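Does a research prize for sheep worm work make sense as a single-name award?
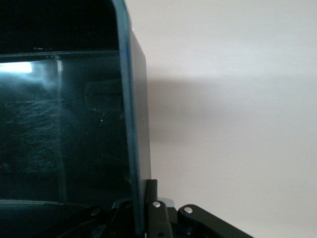

Last edited by drenchgun, 27th October

drenchgun
The Hinds Medal for livestock parasite research went to Lorraine Tuhiwai this year. She gets the whole thing for the Makby trial, where they followed 300 ewes through four lambing seasons and showed that leaving some animals undrenched slowed down resistance. I'm glad it won. My question is about the rules. The trial had a big team and the citation names one person. Should they keep doing it that way?

paddock_vet
Yes. She designed it and she found the money for it. I was at a field day at Makby the second year and she was the one out there with the sample pots in sleet. Other people helped, but you don't split a medal with everyone who held a gate.

Otell_Kev
The lab at Otell did all the egg counts. That's not holding a gate. Without the counts there is no result. I worked there up until March and we ran 100 samples on a busy day, by hand, on two microscopes. One of them had a bad stage and you had to push the slide along with your thumb.

paddock_vet
Fair enough, I didn't mean the lab. Is the lab on the paper?

Otell_Kev
In the acknowledgments. Two of us are authors, middle of the list.

turnip4
The Nobel allows up to three people per prize and they still get complaints every year. Whatever number you pick, somebody is number four. I'd leave it at one and let the winner thank people in the speech.

drenchgun
Did she? I only read the citation.

turnip4
She did. She named the lab and the two farms, and the shepherd at Turnura who kept the ear tag book. It's near the end of the talk, after the slides on larval counts.

mossyfleece
I don't agree that a speech covers it. When my daughter applied for jobs, what counted was what was on paper. A medal with a team's name on it is something a technician can put on an application. The physics people have prizes that go to whole collaborations and it hasn't hurt them.

paddock_vet
Those are collaborations of thousands. This was a dozen people and some sheep.

mossyfleece
Then it should be easier to list them.

Otell_Kev
For the record, I think Lorraine deserved it. She's a good boss. I'd just like the rules to allow a second name, or a team line under the first one. The money can stay with her.

drenchgun
A team line sounds reasonable to me. Nominations for the next one open in March and there's a comments box on the form, so I'll put it in there. Kev, do you mind if I use your point about the egg counts?

Otell_Kev
Go ahead. Leave out the microscope.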